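Open Day at Plulora

The invitation said light refreshments, so by ten past the hour the entire third floor had come down to look at the robot.

Shanthi Bhuiyan had rehearsed her remarks in the car. She had rehearsed them in the elevator too, where a man from Kodikara had pretended to read the inspection certificate until she finished. Her remarks ran to 14 minutes and contained the word "journey," which she had promised herself she would take out.

"Welcome to Plulora," she said. "We're so pleased to have our friends from Kodikara with us, and our friends from Cadeck."

The friends from Cadeck were eating the grapes.

The demonstration was of sorting. It had been of packing until Monday's memo changed the slides, and before that of something called adaptive handling, which the brochure still promised on page 3. Sorting was what the machine did best. It had been sorting since spring under the name Katolach, chosen by a naming agency that had also sent a document explaining how to feel about it.

Shanthi said the word "journey." Then she nodded to the technician, and the technician pressed a key, and everyone leaned in the way people lean over a baby they've been told is advanced.

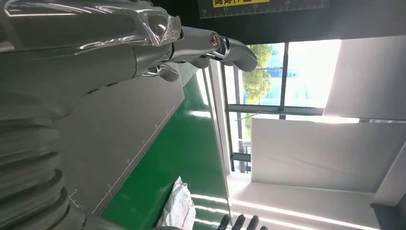 Would it be doing the bag all morning, the man from Kodikara wanted to know, or was there something heavier coming? He didn't mean to be rude. It was a perfectly good bag. But he had driven up with a budget to spend before December, and his own people picked up bags all day long without anyone putting out fruit.

Shanthi said that was a wonderful question. She had been trained to say this, and it bought her four seconds, in which she looked at the technician, who looked at his shoes.

"The bag is the hard part," she said. "A box wants to be picked up. It has corners. A bag is a different shape every time you look at it, and if you squeeze it wrong, it's a third shape."

"My mother-in-law folds them into triangles," said one of the Cadeck people.

"Could she do it for a full shift?"

"You haven't met her."

The machine considered the bag. It had a way of pausing that Shanthi described to investors as planning and the technician described, at home, as sulking. The pause went on. Someone's cup was set down with great care. A woman from accounting, who had come only for the pastries and had never before watched what her department paid for, found that she was holding her breath, and was annoyed about it.

Then the fingers closed, the bag went up, and the bag came down where it was supposed to. The room applauded. It was louder than the applause for Shanthi, and she noticed, and clapped harder so that no one would notice her noticing.

"Again?" said the man from Kodikara.

They did it again. They did it 8 times, and on the last one he asked whether he could hold the bag himself, just to see. He turned it over, squeezed it, and frowned at the third shape.

"Huh," he said, and put it back, and reached for a brochure.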